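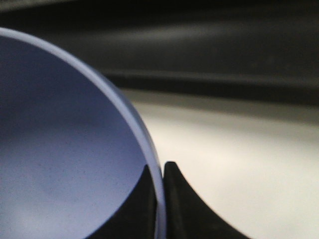

Two sets of fingers, same arm, same kitchen counter

March 14, 2020

I finally had enough time with both finger sets to write down which one I'm keeping. The arm is the Larkavo I've had since February. The camera is the small one at the wrist, and a second one sits on a fixed mount by the counter. The controller didn't change, and neither did the script. Only the fingers did.

The first set came with the gripper. They're flat and square, with a rubber pad on each inside face. The second set is from Wuler. They're black, narrow at the tip and wider toward the base, and they bend a little under load.

I ran the same job with each. Go to the bowl, take it by the rim, lift, move it, put it down, let go. One finger goes inside the bowl and one stays outside. I did 67 runs per set and stopped there because I was tired of resetting it.

The stock fingers dropped the bowl 9 times. Most of those were on the lift. The pads are flat and the rim is curved, so they touch it at one spot and the bowl swings. Closing harder helped some, but then the bowl twisted when the fingers opened again. The Wuler fingers dropped it 2 times, both when I had the approach angle set too steep and the inside tip landed on the wall before it got down past the rim. That one is my fault and I've fixed it in the script.

I also spent over an hour on camera placement. The wrist camera is good for the last bit of the approach. I can see the rim and both tips, and that's all I need to tell if the grip is centered. It's no use for knowing what else is on the counter.
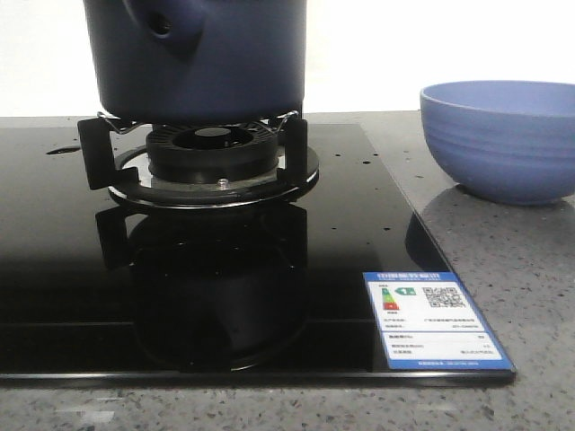 The fixed camera covers that part. It shows me the cooktop and the bowl together, so I can check that the bowl is where the script thinks it is before I start a run. The black glass gives me trouble, though. It reflects whatever is standing on it, and my bowl finder sometimes picked up a reflection as an edge. I ended up masking out the cooktop and only searching the stone to the right of it. The speckles in the stone didn't bother it.

I haven't tried the pot yet. The rim is thicker and the weight is a different problem, and I don't want to drop it on the glass. I'll start with it on a towel.

For now the Wuler fingers stay on. The stock ones went back in the Hollis case with the spare cables. If I get a better mask working I'll post the settings.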